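Swap night is back, and this time there's room to park

By Margaux Pichon
February

I have been going to the Leduvance clothing swap since it was nine of us and a coat rack in the back of the library, so forgive me if I get a little excited in this one. The swap is moving! Starting this month it'll be held in the old Pai furniture showroom on the corner, the one with the big front windows that's been dark since the store closed.

I stopped in yesterday afternoon while they were setting up racks, and it's a lot of space. The library room held 60 people if everyone breathed in, and the showroom is cleared for 124. There's a real fitting room now (two of them, with doors that latch), and a ramp at the side entrance, so strollers and wheelchairs don't have to come in past the dumpsters anymore.

The rules are pretty much the ones you know. Bring up to ten pieces, clean and with working zippers, and you get a ticket for each one. One ticket, one item, whether it's a T-shirt or a winter coat. Kids' clothes are two for a ticket. No underwear, no single socks, and please check your pockets — last fall somebody's house key went home in a pair of corduroys and it took most of a week to find its way back.

I did my own sorting last night. I always start out very strict and then talk myself into keeping half the pile, mostly the flowery things, which I love and almost never wear.

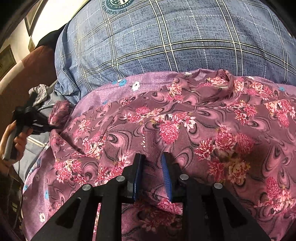 If you're stuck on what to bring, the organizers say they always run out of larger sizes, men's work pants and anything warm for teenagers. They have plenty of scarves. They have so many scarves. Dresses go fast in the spring and hardly move in winter, so you might hang on to those for the April swap if you've got the closet space.

At the last swap of the year 672 pieces came in the door, and all but 100 went home with somebody new. The leftovers went to the shelter on Mill Street, and that'll be the plan again this time, except for shoes, which the shelter can't take right now. Shoes that don't find a home will go back to whoever brought them, so write your name on a piece of tape and stick it on the sole.

Doors open at 10 a.m. for drop-off and the swapping starts at 11. It's free to get in. There will be a coffee table run by the high school band, who are saving up for new music stands and would love your small bills. They can't take cards, and yes, I'm the person who tried to buy a lemon bar with my Amex last time.

The bus stops right across the street, and you can park in the lot behind the building until 3 p.m. If you'd like to help hang clothes, show up at 9 and ask for the sign-in sheet at the side door. I'll be there, probably elbow deep in the sweaters.

Recent items
Omov Bakery to open second counter near the bus station
Library reading room gets new hours
Mill Street water main work enters final stretch
High school band heads to regional contest
Where to drop off old paint this winter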